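The Table Comes First

When Tsehay Kumsa moved her tutoring business into a former print shop in Grerkmont, she bought the table before she bought chairs. It cost more than she had planned, and getting it through the door meant taking the door off.

"People told me to get folding tables," Kumsa says. "I had folding tables in Boltley for years. They wobble, and you spend half the day setting them up."

A big wooden table changes how a shared room gets used. Paper crafts, card sorting, lunch and the monthly bills can all happen on one surface, as long as everything else has somewhere to go.

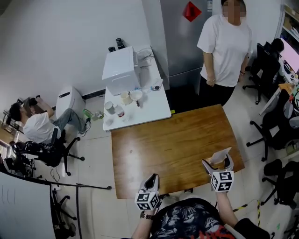 Somewhere else usually means a side table. Tolera Tesfamariam, who has furnished 40 small workrooms since he opened his shop, tells every customer to buy one and push it against a wall. Cups, bowls, water bottles and phones go there. It will look messy by noon, he says, and that is fine if the main table stays free for work.

He also suggests keeping food and drinks at one end of the room, close to the refrigerator, and leaving space to walk all the way around the big table. A plain side table from his shop runs $106. A solid wood worktable starts at $278 secondhand and can pass $2000 new.

Glossy wood does need some care. Kumsa wipes hers down with a damp cloth each evening and waxes it every January.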